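The machine room at Skiselum
Gallery
Text: Marta Pavliuk

The room at Skiselum was cleared in March and the walls were painted white before anything else was moved in. It is a plain room with one piece of equipment that everyone wants to look at, so most of this page is given over to that.

The lettering was Oliwia Śliwiński's idea. She wanted it big enough to read from the corridor, and black, with no border and no logo next to it. It took two evenings to mark out and one to finish.
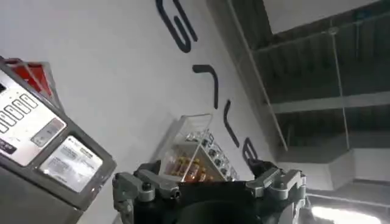
We had talked about a noticeboard on the same wall, but it has gone by the door instead, where people stop anyway. Opening hours, the booking sheet and the key list are all on it. Bookings are for 30 minutes and the sheet holds 18 names, which has been enough so far. The room is locked at 9 in the evening.

The machine stands where the old shelving used to be. Marciniak delivered it and came back once to level the feet. There were questions about the buttons in the first week, so Oliwia now goes through them with each new user – it only takes a few minutes. 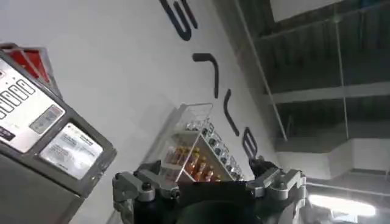

Grey cabinet, with five buttons on the white control panel and red parts at the top left corner. The printed label is lower down on the front.

Please don't lean things against the cabinet or put cups on top of it. Coats go on the hooks in the corridor. If something looks wrong, write it in the book and leave the machine alone until one of us has been in.

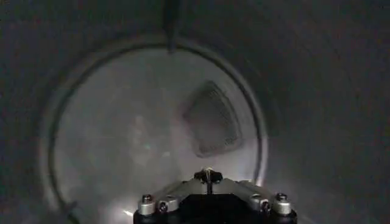
Inside the dark grey tube, looking towards the ring. The thin rod hangs from the top, and the mesh panel is to the right.

Page updated 2020-12-05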